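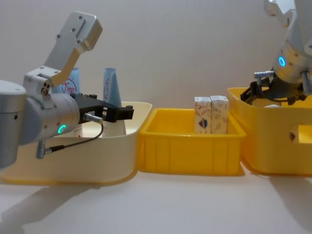
Ghazala Talpur wished it to be recorded that she had never agreed to the word "sundries". She said so before the minutes of the previous meeting had been approved, and she said it again while they were being approved, so that the Secretary was obliged to enter the objection twice.

Stories > Short Fiction > The Arkness Papers

The Secretary, Joonas Rissanen, replied that the word had been in use at the Arkness Residential Institute for 38 years. It appeared on the form by which residents asked for toiletries and small packets from the store. It appeared in the ledger. A category could not be withdrawn simply because a member disliked the sound of it.

"I do not dislike the sound," said Ghazala Talpur. "I dislike that a tube and a carton should be put down as the same thing."

The matter before the meeting was the sorting of the store. Until February the stock had been kept in one deep cupboard on the ground floor, and whatever was asked for was found by reaching in. The Institute had then resolved that all goods should be kept in plastic bins, each kind to its own bin, and that the bins should stand in a row where they could be reached. The resolution had been carried without a vote. It had not said what a kind was.

Two schemes had since been drawn up. The first, which was the Secretary's, sorted the goods by use. Whatever was for washing would go together, whether it came in a tube, a packet or a bottle. The second, which was Ghazala Talpur's, sorted them by shape. Tubes would stand with tubes and cartons with cartons, and a resident who came down late in the evening, without spectacles, would be able to find a thing by putting out a hand.

Todor Shehu asked which scheme was in force at present.

The Secretary said that neither was in force. Pending a decision, the store was being kept under an interim arrangement.

"And what is the interim arrangement?"

"It resembles the second scheme," the Secretary said, "but it has not been adopted."

There was a pause while this was written down.

Ghazala Talpur had in fact sorted the store herself on the Thursday before, beginning after supper and ending when the corridor lights were put out. She had not asked permission. She had wiped the shelf and put out the bins, and she had moved everything twice, once to see how it looked and once because she had been wrong. She had found a bar of Dindis soap so old that the name had worn down to its first three letters. She had found a receipt from Juntunen for 41 candles, which no one at the Institute had ever been seen to light. At the very back of the cupboard, behind the spare flannels, she had found a sheet of paper in her late husband's handwriting. It was a list. It was headed "Sundries".

She had read it standing up. It asked for razor blades, for a comb, and for the peppermint that she liked, if there was any. He had filled in the form correctly and signed it. Somebody had stamped it, and it had then gone to the back of the cupboard and stayed there.

None of this was put before the meeting.

Todor Shehu proposed that the second scheme be adopted for a trial period. The Secretary asked how the ledger was to be kept, given that it held 356 entries under the existing heading, and whether anyone present was willing to copy them out afresh.

"I will do it," said Ghazala Talpur.

"All of them?"

"I have begun."

She laid the pages on the table. They were ruled in pencil and the columns were straight. The Secretary turned them over one at a time - he was a fair man, and he read each of them to the foot - and on the fourth page he stopped. Between the talcum powder and the throat lozenges there was a line with no quantity beside it. It said "Peppermint, if there is any".

He asked whether this was an error.

She said that it was an outstanding request.

The Secretary uncapped his pen. The rules provided that an outstanding request should be met from stock or, failing that, placed on order, and they set no limit on the time that might have passed. He wrote "To order" in the margin and put his initials after it. He then moved to the next item, which concerned the gutters.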